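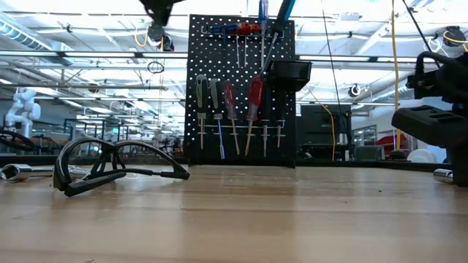 把螺丝刀挂回去，再挂一次：Gusard 实验车间的机械臂正在跟人学收拾工具

2023年11月17日　Hesstead

凡是家里有一面工具墙的人，大概都有过这样的经历：干活的时候顺手把东西一样一样摘下来，活干完了，台子上横七竖八躺了一片，人往椅子上一坐，就再也不想站起来了。Hesstead 的 Gusard 实验车间里，最近有一群人天天在跟这件小事打交道，而且打得相当认真。他们要攒出足够多的示范，让一套学习系统看明白，一把螺丝刀从桌面上回到挂架上，中间到底要经过哪些动作。

这个项目叫 Dinu，年初的1月立项，入秋以后进入集中采集的阶段。所谓采集，说起来一句话就能讲完：操作员握着手柄带着机械臂干活，各个关节的角度、夹爪的开合和几路画面一起记下来，从头到尾存成一条，供后面的模型训练使用。可是真要到车间里坐上一个上午，就会发现这一句话里头装着的东西实在不少，光是“夹住”两个字，操作员们就能跟你聊到午饭凉掉。

到本周为止，Dinu 已经收下306条通过检查的示范。项目负责人 Anca Hodoroagă 对这个数目既高兴又不太满意。高兴的是，头一个月里大家连夹爪该从哪边下去都要商量，能走到今天很不容易；不太满意的是，眼下这些示范里，螺丝刀占了大头，钳子和内六角扳手偏少，而后两样恰恰是最让人头疼的。

“螺丝刀是个好脾气的东西，”她说，“你夹住柄，它基本上就跟着你走。钳子就不一样了，你夹一边，另一边自己会张开，张开了就挂不上，挂不上你就得放下来重新想。可是这个重新想的过程，我们也想要。”

同一把螺丝刀，怎么挂都算数

在 Dinu 的采集规程里，一条示范从操作员按下脚踏开始，到工具挂稳、夹爪退开、再踩一下脚踏为止。中间怎么走，规程写得很宽松。有人习惯先用一侧的手臂把工具拨正，再用另一侧去夹；有人喜欢一步到位，从侧面斜着下去，夹住了直接往上提；还有一位操作员总要先把工具挪到台子中间，换一次手，再往挂架那边送。三种做法在录像里看起来差别很大，时间也有长有短，但只要最后挂住了，就都收下。

这一点在项目初期是有过争论的。当时有人主张把动作统一起来，规定好从哪个方向接近、在哪个高度停顿，数据整齐，训练起来也省心。试了一阵子以后，大家发现统一倒是统一了，操作员却都变得缩手缩脚，眼睛老盯着墙上贴的步骤表，动作一顿一顿的，机器学去的也是这种一顿一顿。后来步骤表就撤了，只留下一张纸，写着哪些情况必须停下来重录。

那张纸如今还贴在操作位旁边，边角已经卷了。上面的条目都很朴素：工具掉到地上，停；夹爪碰到洞洞板、把板子推歪了，停；两条手臂互相碰到，停，并且告诉当班的工程师。至于工具在半空中滑了一下又夹住了，或者对了好几次才对准挂架，这些都不用停，接着做。

Hodoroagă 对这类“磕磕绊绊”的示范格外看重。她解释说，早先有一版模型是只用干净利落的示范训练的，真到了机械臂上，头几下像模像样，可只要位置偏了一点点，它就不知道该怎么办了，夹爪在空中开开合合，像个在超市里忘了要买什么的人。后来掺进去一批中途纠正过的示范，情况好了许多。所以现在操作员要是失了手又自己救回来，验收的同事会特意在备注里写上一笔。

台面怎么摆，也有讲究

外行人走进车间，多半会以为台上的工具是随手扔的。说随手也对，但这个“随手”是有安排的。每录一小段，摆台的同事就要把工具重新撒一遍，位置和朝向都要变，有时柄朝着洞洞板，有时柄朝着人，有时两样东西挨在一起，要先分开才能夹。负责排班的同事写了一个小程序，每次给出一张新的摆放草图，摆台的人照着大概的样子放就行，不必量。

一开始大家是凭感觉摆的，摆了几天，回头把录像翻出来一看，才发现人这种动物实在是太有规律了。不管怎么提醒自己要乱一点，螺丝刀总是不由自主地放成一个方向，钳子总是放在左手边，彼此之间还留着很有礼貌的距离。草图就是为了治这个毛病才做的。

挂架那一头也在变。洞洞板上的挂钩可以拆装，隔一阵子就换一个高度；已经挂着的工具也会增减，有的时候空位宽裕，有的时候要从两把螺丝刀中间挤进去。挤进去这个动作，操作员公认最费神，要慢慢地往里送，还不能把旁边的碰下来。碰下来当然也不算什么大事，捡起来，擦一擦，重新开始，只是刚才那条就作废了。

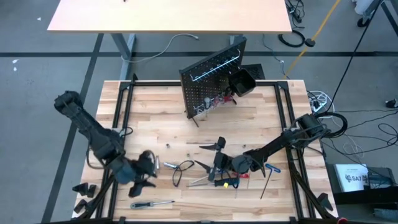 工作台两侧的机械臂与散放在台面上的钳子、螺丝刀，后方为悬挂工具的洞洞板。

手上的功夫，要练

现在轮流上机的操作员里，真正学机器人出身的并不多。有人以前修钟表，有人在 Hukow 的汽修铺里干过好些年，还有两位是本地职业学校刚毕业的学生。Gusard 招人的时候没有设专业门槛，只安排了一次试操作：用手柄带着机械臂，把一把螺丝刀从台子这头挪到那头，不限时间。据说当时完成得最快的几位，后来反倒没有都留下来，留下来的里面有好几位，是那种挪到一半觉得不顺、自己放下来重新夹的人。

从汽修铺过来的那位操作员说，刚上手的那几天，他觉得自己的手好像不是自己的。在铺子里，拿扳手是闭着眼睛都能干的事，手指一碰就知道有没有拿稳；隔着手柄就什么都摸不着了，只能看，看夹爪的尖端跟工具柄之间还剩多少空，看夹住以后工具有没有跟着晃。他花了两个星期才不再下意识地把自己的手腕往里拧。现在他回家拧瓶盖，偶尔还会先停一下，想想该从哪边下去，家里人已经懒得笑他了。

修钟表的那位则恰恰相反，从第一天起就很自在。她说表匠这一行本来就是隔着镊子干活的，镊子换成夹爪，无非是大了一些、慢了一些，道理都差不多。她最拿手的是那种细长的金属杆，别人夹起来总是打转，她却喜欢先让夹爪轻轻压住一端，等另一端翘起来，再去接。这个手法后来被好几位同事学了去，在示范里出现得越来越多，以至于验收的时候，大家单凭动作就能猜到这一位最近又带了谁。

每位新来的操作员都要先练满17条不计入数据的示范，才可以正式上机。这个规定也是慢慢形成的。早些时候，练几条就上，结果头一批数据里有很多条，开头一大段都是夹爪悬在半空，操作员在找感觉。那些示范后来大多没有用上，负责存储的同事至今舍不得删，说留着当纪念也好。

正式上机以后，每一班连续操作不超过40分钟，到点换人，去旁边喝口水，或者去摆台。Hodoroagă 说，人累不累，自己往往不知道，看录像却一目了然：动作开始变直、变快，该慢的地方不肯慢，夹住了也不等它稳就往上提。有一回她自己顶班，觉得状态好得很，硬是多坐了一会儿，第二天验收的时候，最后那几条被同事一条不落地退了回来，理由栏里写的是“请休息”。

验收这一关

每一条示范在进入数据集之前，都要由没有参与录制的人看一遍。看什么呢？先看记录是不是完整，几路画面有没有对齐，关节数据有没有断；再看动作本身，工具是不是真的挂稳了，夹爪是不是完全退开了。有一类情况特别容易漏掉，就是工具看着挂上了，夹爪一松，它又悄悄地斜下来一点，搭在挂钩的边上，要掉不掉。按规程，这样的要退回去。可是也有人提出来，真正在车间里，搭在边上的工具不也照样用吗？这个问题开会讨论过两次，目前还没有定论，暂且另外存着，单独打一个标记。

退回来的示范也不会就此扔掉，它们被放进另一个文件夹里，附上一句退回的原因。Dinu 的工程师打算明年拿它们来训练一个判断模块，让系统自己学着分辨，眼前这一下到底算成了没有。这件事听着简单，做起来要靠大量没成的例子，而没成的例子平时谁都不愿意多录，所以这个文件夹如今倒成了宝贝。

文字标注也是在验收的时候一并写的。每条示范配一句话，说清楚做了什么，比如“把红柄的钳子挂到下排”。写这句话的人要换着说法来，不能老是一个模子。有的同事写得极短，有的同事写着写着就写成了小作文，把工具原先的朝向、中途换没换手都交代了一遍。长的短的都留下了，据说对后面让系统听懂各种各样的吩咐有些好处。唯一被要求改过的一条，是有人写了“把那个东西放到那边去”，验收的人批注：哪个，哪边？

先让它把这一样做好

说到进展，Hodoroagă 讲得很谨慎。用现有的示范训练出来的模型，已经能在台上独立地拿起单独摆放的螺丝刀，多数时候也能送到挂架前面；真正挂上去那一下，还不够可靠，换了挂钩高度以后尤其明显。钳子目前只能算刚刚入门，夹得起来，挂不住的时候多。至于几样工具叠在一块儿，得先分开再一样一样收，模型还没有在这上头试过，要等相应的示范攒够了再说。

她也不愿意多谈这套系统将来能用在哪里。来参观的人总喜欢问，是不是以后家里的工具墙就有机器来收拾了，她每次都要把话题往回拉一拉。照她的说法，收工具这件事的好处在于什么都沾一点：要认得出东西，要挑得准下手的地方，要两条手臂配合，最后还要对准一个不大的位置。把这一样做扎实了，再去碰装配或者整理零件盒，心里会有底得多。

不过车间里的人倒是已经有了一些自己的期待。好几位操作员都提到，他们最想看到的，是模型学会那个先压一端、再接另一端的手法。前些日子有一次试运行，机械臂夹细杆的时候停了一下，一头往下压了压，旁边看着的几个人同时屏住了气，结果它又松开了，从中间老老实实地夹了起来。事后大家为这个停顿究竟算不算学到了一点，争了整整一个下午，修钟表的那位坚持说算。

接下来的安排

按照计划，下一阶段的采集将把重点移到钳子和内六角扳手上，螺丝刀的示范则减下来，只在换挂钩高度的时候补录一些。摆台草图的程序也要更新，让工具互相压着的情况多出现几回。Hukow 那边的一间合作车间正在准备同样的台子，等那边的人员练熟了，两处会用同一套规程录制，好看看换了场地、换了光线，模型还认不认得。那边的洞洞板和挂架已经装好，手柄还在调试，操作员的试操作安排在明年1月。

Gusard 同时还在招收兼职操作员，白天和傍晚的班次都有空缺，不要求有机器人方面的经验，会安排熟悉手柄的练习。有意的读者可以直接到 Hesstead 车间的前台登记，留下方便联系的时间。前台的同事让我们顺便带一句话，来试操作的时候请穿舒服一点的鞋，因为练习的间隙要帮着摆台，来来回回走的路比想象中多。

采访结束的时候正赶上换班，接班的操作员把椅子往前挪了挪，调好手柄的高度，又低头看了一眼摆放草图，小声嘟囔说怎么又是钳子。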